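**Sourdough starter smells like nail polish remover after I moved apartments. Throw it away?**

Asked by rafsan_g, Oct 20, 2018

Hello all. I have kept a rye starter since January and it was always easy. Two weeks ago I moved from Viltthorpe to a flat in Rilside, and since then it has a sharp smell, like the liquid my sister uses for her nails. There is also gray water on the top every morning. It still makes bubbles but they are small, and the last bread was flat and quite sour.

What I do now: once a day, in the evening, I keep one big spoon of the old starter and I add 30 g flour and 30 g water. The new kitchen is warmer than the old one (the hot pipe goes behind the cupboard). Water is from the tap in both places. I changed the flour also, before I used Karnov dark rye, now the shop near me has only a light one from Namboodiri.

Is it the water? Is it dangerous to eat? I would be sad to lose it but I do not want to make my family sick.

Thank you,
Rafsan Gamage

---

**Answer 1** (accepted)

Please do not throw it away, I think it is only hungry. I had the same smell two summers ago.

The nail polish smell comes when the starter has eaten its food and then waits too long for the next meal. In a warm kitchen it eats much faster. The gray water is the same story, people call it "hooch". You can pour it off or stir it in, I pour it off when the taste is already too sour.

You changed three things at one time (place, flour, temperature) so it is hard to say which one made the most difference. My guess is the heat first and the flour second. Dark rye has more of the outer part of the grain and the starter likes that. I would not blame the water yet. If you want to test it, leave a jug of tap water open over the night and use that for a few days.

### When to worry

Pink or orange color, or mold with hair on it, any color: put everything in the trash and wash the jar very well. Do not try to save a clean piece from the bottom. A sour or sharp smell alone is not a reason to throw it. But I would not bake with it until it smells normal again.

### What I would do this week

1. Take only a small amount of the old starter, 12 g is enough. A "big spoon" can be anything from 20 to 50, so please use a scale for some days.
2. Feed it with 30 g flour and 30 g water, morning and evening. So two times a day, not one.
3. Move it away from the pipe. On the floor in the corridor is fine if you have no pets.
4. Mix a little whole grain flour in the light rye if you can find it.
5. Use a clean jar at the first feeding. Old dry starter on the glass can keep the smell in your nose even when the inside is already good.
6. On the day you bake, mix the dough in a bowl that is bigger than you think you need, and put a plate under it. I use a tall teal one for this. A happy rye starter will climb out while you are at work, and it dries like cement.

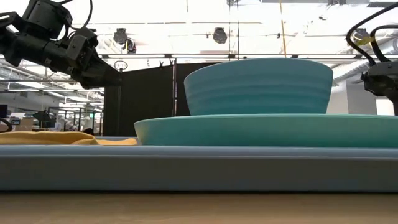
7. After four or five days look at how much it grows between meals. If it doubles and then starts to fall before the next feeding, you can bake.
8. If you bake only on weekends, keep it in the fridge after that and feed it once a week. Take it out the day before baking and give it two meals.

Write here how it goes, I would like to know if the flour was guilty.

Yvonne Dobson

---

**Answer 2**

its the chlorine. buy bottled water

> **rafsan_g:** I tried one bottle already for two days and it was the same, but maybe two days is too short.

---

**Answer 3**

I agree with Yvonne about feeding more often. One addition: make the starter thicker. With the same weight of flour and water light rye becomes quite thin, and a thin starter gets hungry sooner. I give 30 g flour and only 22 or 23 g water when my kitchen is warm. It looks like a paste and you need a strong spoon.

Also you can dry a part of it as insurance. Spread it thin on baking paper, wait until it breaks like a chip, keep it in an envelope. Do this when it is healthy again, not now.

> **rafsan_g:** Update. Third day with two meals and the jar in the corridor. The smell is much weaker and there was no gray water this morning. I did not change the water. I still look for the dark flour.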